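About Nendness

Nendness is a gear shop. We sell gears, we cut a few gears, and we talk about gears for longer than is considered polite in Plimville. If you have a machine that has stopped because one toothed thing inside it no longer has enough teeth, you are in the right place, and you have our sympathy.

The business was started by Atif Baloch on a Friday in September, in a unit on the Jurham road that had previously sold bathroom tiles. The tile people left their shelving behind. We still use it. It was built for bathroom tiles and has never once complained about the weight of a tray of steel.

Atif had spent his working life up to then mending packaging machines, and a good part of that on the phone trying to buy a single gear from people who sold them by the hundred. He would describe the gear. They would ask for the part number. He would explain that the part number had been on the bit that broke off. After enough of these conversations he decided it would be less trouble to open a shop, a judgement he has had leisure to reconsider.

What we keep

We hold 2,000 different gears on the shelves, most of them small enough to lose in a coat pocket. Spur gears make up the bulk of it, with a respectable showing of bevels, some worms, and a drawer of odd sizes which we call the orphans. The orphans are cheaper. Please ask about them, they don't get many visitors.

Everything can be bought singly. There is no minimum order and no account to open, and you won't be passed to a sales team, as the sales team is whoever is nearest the counter.

How we match an old gear

Send us what's left of it. Count the teeth if you can, and then count them again, as the first answer is nearly always one out. (Ours too. We mark the starting tooth with a felt pen now.) Measure across the outside, measure the bore, and tell us how thick it is. If there is a keyway or a grub screw, mention it early and save us both a second parcel.

If you would rather not do any of that, post the thing to us in a padded envelope. A gear loose in an ordinary envelope will arrive as an envelope with a hole in it. We have a collection of these pinned up by the kettle.

The record for the oldest job is held by a Mrs Abbasi, who brought in a gear from a knitting machine that had been out of action for 43 years. We matched it out of the orphans drawer. She has since sent us two scarves, and Atif wears one of them in the stockroom, where the heating is a matter of opinion.

What we look at

Before a gear goes out we look it over, face and edge. The teeth should be evenly spaced and free from burrs, the bore should be round and clean, and the whole thing should sit flat. Teeth vary more than people expect. Some are stubby and rounded at the tips, others come to a proper point, and two gears that look like cousins across a table may refuse to have anything to do with each other once meshed.
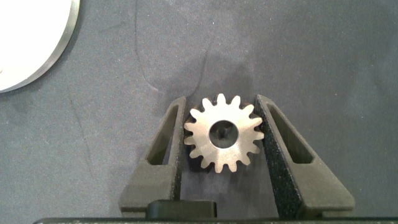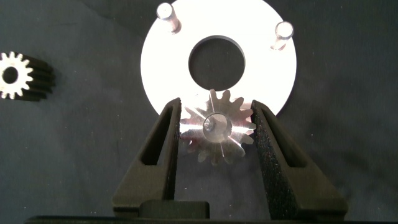 Gears that don't pass go in the bucket under the bench, and the bucket goes to the scrap merchant when it can no longer be lifted by one person. We don't sell seconds. We did try it, and they came back.

Visiting us

The counter is open on weekdays and parking is free, provided you don't block the gate of the joinery next door, who are nice people up to a point. Bring the broken part with you. A drawing on the back of a receipt is acceptable, and we've worked from worse, including a rubbing done in crayon and one very confident mime.

If you're coming from the Jurham side, ignore the sign for the retail park and take the turning after it. The shopfront still says TILES in quite large letters. We have been meaning to see to that.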